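Home Posts Replies Media Lists Log in

Thread. Several people have asked how I keep my hand gripper in order between recording days, so I will write it down in one place. It is the ordinary two-finger one, with the camera above the fingers. Nothing in it is difficult, but I learned most of it in the wrong order.

My background is packing lines, where you have a maintenance plan on the wall. With a hand tool everybody thinks it is like a screwdriver and you just put it back in the case. Mine started to slip on smooth plastic last August and I blamed the operator for a week. The operator was me.

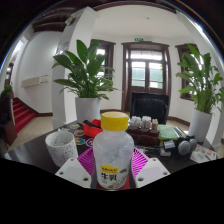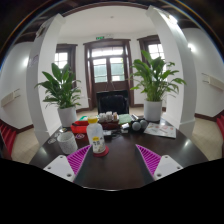
The milk bottle with the yellow cap, and the white finger plates to the left and right of it.

I like this kind of bottle for checking the fingers. It has rounded shoulders, so if you take it too high it is pushed out downwards, and if the pads are dirty you feel it in the hand at once. A cardboard box forgives too much.

First the parts, so we use the same words. In the second picture you see the magenta ribs, which I call the insert. The dark grey surfaces on the inner side I call the pads. The white piece behind the ribs is the plate. The three dark holes in each plate are for screws, and we will come back to them, unfortunately.

PADS. These do nearly all the work and get nearly no attention. I wipe them with a cloth and a little alcohol before every recording day, always from the root to the tip. Do not soak them. The glue under my first pair came loose at the edge after I was too generous with the bottle.

I change the pads after 40 hours of use, also when they look fine. My eyes are not good at this. A worn pad and a fresh pad look the same to me until I put my thumb on both.

Old pad off: warm it with a hairdryer on the low setting and pull slowly at a flat angle. If you pull straight up, half of the glue stays on the finger and you will spend the evening rubbing it off with your thumb.

New pad on: start at the tip, not at the root. I did it from the root for months and always had a small piece hanging over at the tip, and that small piece touched the table first. After this I close the fingers with a folded paper between them and leave it for 20 minutes.

I buy the pad material as a sheet from Ahonen and cut it myself with a paper template. The ready-cut ones from Butness fit also, but they are a little thicker, so the closed position changes. If you mix one of each, the bottle turns in the grip. Ask me how I know :)

RIBS. Bend each insert gently and look at where every slat meets the long side. A crack starts there as a pale line. I found one in the third slat from the tip on my old left insert, and from the front side you could not see it at all.

One cracked insert means I change both. Heikki Hirvonen says this is a waste and I am a rich man. But a new insert is stiffer than a used one, and then the object travels to the soft side when you close. For recordings I want it to stay in the middle.

Keep the old healthy one as a spare for practice. I write L or R and the month on the back with a marker. Left and right look the same in the drawer and are not the same on the tool.

PLATES AND SCREWS. Now the sad part. The screws go into plastic. There is no sound when you have tightened too much, it only becomes easy to turn again, and by then the thread is gone.

So: short screwdriver, two fingers, stop when it resists. Put all the screws in loosely, then press the plate against its seat, then tighten each one a little in turn. If you tighten the first one fully, the plate sits at an angle and the tips will not meet.

I use no thread glue here. The man in the shop at Zistby recommended it very warmly and it ate a white haze into the plastic. Maybe there is a suitable one. I did not look for it after that.

TIPS. Close the gripper slowly in front of a window. You should see the light between the fingers disappear from the tip and backwards. If it disappears at the root first, a plate is crooked or a pad is too thick. My limit is one sheet of printer paper, it must be held at the tips when I pull on it.

Then open and close 100 times while you listen to the radio. It sounds silly. A screw which wants to come loose will do it now, and not on Monday with people waiting.

CAMERA. Clean the lens last, because your hands have been in alcohol and dust until then. Dry lens cloth, no shirt. Then take one test recording and look at the fingers: are the left and the right plate near mirror images of each other? If one is clearly higher, go back to the screws.

Look at that test on a big screen. On the phone everything looks straight. In the Skavgate project we had to throw away a morning of recordings for a plate which was tilted the whole time and which three of us had approved on a phone.

OPENING WIDTH. After any change of pads or inserts I set the zero again, fingers fully closed, and then I check the full opening with a caliper. If it differs by more than 5 mm from last time I take the fingers off and begin again. The number is my own, you will not find it in a manual.

WHAT IS IN THE BAG. Spare pads already cut, one pair of inserts, a few screws in a pill box, the short screwdriver, cloth, alcohol in a small bottle with a proper lid - the lid is important, I lost a notebook. Paper template for the pads. Caliper if there is space.

Somebody asked by message if you should store it open or closed. I store mine slightly open. Closed overnight, the pads stick a little to each other and in the morning the first opening pulls at the edges.

Another question was about powder or talc on the pads. Please no. It goes into the rail and makes a grey paste there, and the rail is a separate thread which I have promised to Heikki and have not written.

If you do the pads in another way, write below, also if you think the paper test is too strict. I am still not happy with how I cut the corners at the tip.

Contact Terms Privacy Back to top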